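This site uses cookies to remember your settings. By continuing to browse you agree to our use of cookies. Accept

Cataloging the Foreign-Language Books in the Ó Néill Bequest: Project Report

Mairéad Noonan
Thursday, April 30, 2020

1. Background

The Ó Néill bequest came to the college in October as a gift from a family in Wikulley. It holds 3,000 books, most of them ordinary reading copies from one household. The English titles were matched quickly by ISBN or by title page and are already on the shelves. The rest were put in boxes marked "other languages" and left in the Tameck annex.

My project was to make a usable catalog entry for every book in those boxes. There were 159 of them. By "usable" I mean that a person who can read the book could find it in our system, and a person who can't read it could still put it back in the right place. These are two different needs and most of the trouble in the project came from trying to meet both with one record.

I read French and some Spanish. I don't read Chinese, Russian, Greek or Hungarian, all of which turned up in the boxes.

2. Questions

I started with a question about time: how long does it take to catalog a book in a language you can't read, compared with one you can? My supervisor asked me to add a second question about errors, and that one took over the report. A slow record can be fixed by hiring more help. A wrong record stays in the system and looks the same as a right one.

3. Method

Each book went through the same steps. I wrote a slip with a shelf number, measured the height, and noted the script. Then I looked for a title page, a publisher, a year and any printed number on the back cover or the copyright page. If there was an ISBN I searched it first. If there was none, I typed or copied the title into Brostirari, the record software the library uses, and compared whatever came up against the book in hand. 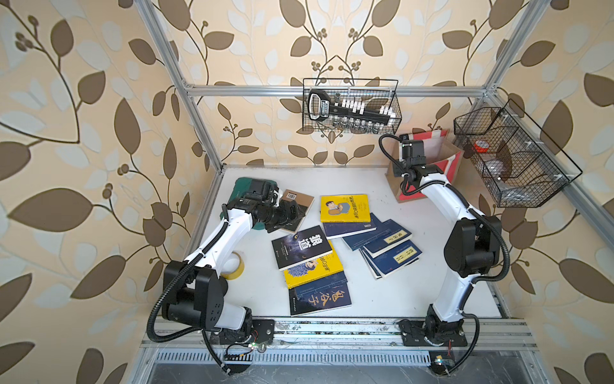 Each draft record was then checked by a reader of the language, without seeing my notes. The checker marked each field as right, wrong or incomplete. I kept the first version of every record so that the errors could be compared later. Two of the checkers were students and the others were language instructors who gave up an afternoon.

The work took 10 weeks from the first box to the last check. The final checks were done from scans after the campus closed, and this affected some of the results in section 6.

4. Titles

Titles were the field I expected to get wrong, and for books in Greek and Russian I did fairly well. Both alphabets can be learned well enough in a weekend to sound out a title and type it. The errors were mostly endings, where I had copied a word from a decorated cover and misread the last letter.

Chinese was harder. A title in large characters on a cover label can be copied with a handwriting input tool, but only if the book is the right way up and the strokes are drawn in a sensible order. I learned to look for the largest characters first and leave the small text alone. Some covers carry a series name or a line of description near the title, and an untrained eye can't tell which one is the name of the book.

There is also the matter of classics. A well-known work exists in hundreds of editions, so a correct title leads to a very long list of records and no obvious way to choose. The Guiguzi (鬼谷子), an old text on persuasion and strategy, is a good case. Typing the three characters gives the work. It doesn't give the edition, the name of the person who wrote the notes, or whether the old text is printed with a modern version beside it. For a reader those points matter more than the title, which they know already.

I first entered books of this kind under the English spelling only. The checker for Chinese marked these as incomplete and asked for three things in every record: the title in characters, the title in pinyin with the words joined in the usual way, and any English title in common use. I went back and redid them. It was the biggest single block of repeat work in the project.
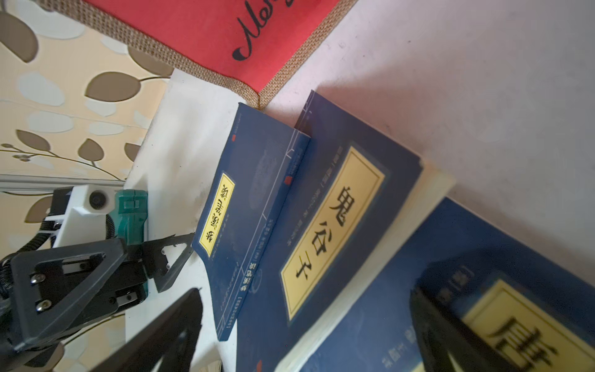

5. Names and Dates

Author names caused more wrong fields than titles did. The main causes were:

- Family name and given name reversed. This happened with Chinese and Hungarian books, where the family name comes first on the page.
- An editor or translator entered as the author. I did this even in French.
- The same Russian author spelled in different ways. The system treated each spelling as a new person.
- Old texts with a traditional author. Library practice differs on whether to give the name plainly or with a note, and I was not consistent.

Dates were easier, apart from printing history. Many copyright pages list the first edition and the later printings together, and I often took the wrong one. A short guide to the words for "edition" and "printing" in each language would have prevented most of this — I made one halfway through and it is attached as an appendix.

6. Limits

The French and Spanish books are not a fair comparison group. They were newer on the whole and nearly all had an ISBN, so they would have been quicker in any language. The scans used for the last checks also left out spines and back covers, and a few fields had to be passed on my word alone.

7. Recommendations

The library should record the original script in every entry, even when the cataloger can't read it. Copying errors can be corrected later, but a missing title can't be searched.

Second, spine slips should carry a plain shelf number up to 100 for each language group, with a letter added when the group runs over. Student staff reshelved by number without trouble.

Third, the boxes still waiting in Tameck from earlier gifts should be sorted by script before anyone starts on records. I did this partway through, and it meant checkers could be booked for one visit. The Greek books are the ones I would still like to see checked again, as only one reader was available for them.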